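Perguntas frequentes — Mesas de trabalho do átrio Manden

Reunimos nesta página as perguntas que mais nos chegam sobre as mesas do átrio, tanto de quem vem pela primeira vez como de quem já cá passa há anos e nunca teve coragem de perguntar. Se a sua dúvida não estiver aqui, escreva-nos à vontade, que gostamos mesmo de responder.

Preciso de reservar?
Para uma ou duas pessoas, não. É chegar, escolher um lugar livre e instalar-se. Para grupos maiores pedimos que reserve pelo formulário da Werneo, com um dia de antecedência, para podermos juntar cadeiras e guardar-lhe uma mesa sossegada. Cada mesa oval leva até 6 pessoas, embora com portáteis e cadernos abertos quatro fiquem bem mais à larga.

Quanto custa?
O uso das mesas é gratuito. Só cobramos a reserva de um dia inteiro para grupos, que fica em 85 euros e inclui café, chá e a simpatia da Nanna Arnardóttir, na receção.

Posso trazer material de eletrónica?
Pode, claro que sim! Metade das coisas bonitas que se fazem cá dentro começa com cabos espalhados numa mesa. Pedimos apenas que não solde no átrio (para isso existe a sala Cai, no piso de baixo, com extração de fumos) e que mantenha os cabos longe das passagens, porque há sempre alguém a andar com um tabuleiro na mão.

O tampo risca-se com facilidade?
Um bocadinho, sim. Se vai pousar placas ou peças metálicas, peça na receção uma base de proteção; temos várias e não custam nada. Café entornado sai bem com um pano húmido, desde que não fique ali a tarde toda.

Há muita luz? Consigo ver o ecrã?
O átrio tem cobertura de vidro e é um sítio muito luminoso, o que é uma alegria no inverno e às vezes uma pequena maçada para quem trabalha ao computador. Se os reflexos o incomodarem, experimente mudar de lado da mesa antes de mudar de mesa — costuma bastar.

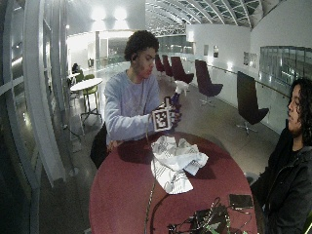
Trabalho a duas mãos numa das mesas vermelhas, debaixo da cobertura de vidro.

Posso deixar as minhas coisas montadas de um dia para o outro?
Infelizmente não. As mesas são limpas todas as noites e não queremos que se perca nenhum parafuso seu. Temos cacifos junto à entrada, e o Ketill Zoëga empresta caixas com tampa a quem tenha peças soltas para guardar.

Esqueci-me de uma coisa na mesa. E agora?
Calma, é quase certo que está connosco. Guardamos os objetos encontrados até ao fim do mês seguinte: o que apareceu em fevereiro, por exemplo, ficou à espera do dono até ao fim de março. Diga-nos a mesa e a hora aproximada, e descreva o objeto com algum pormenor, sobretudo se for um cabo, que desses temos uma gaveta cheia.

Página atualizada em abril de 2021.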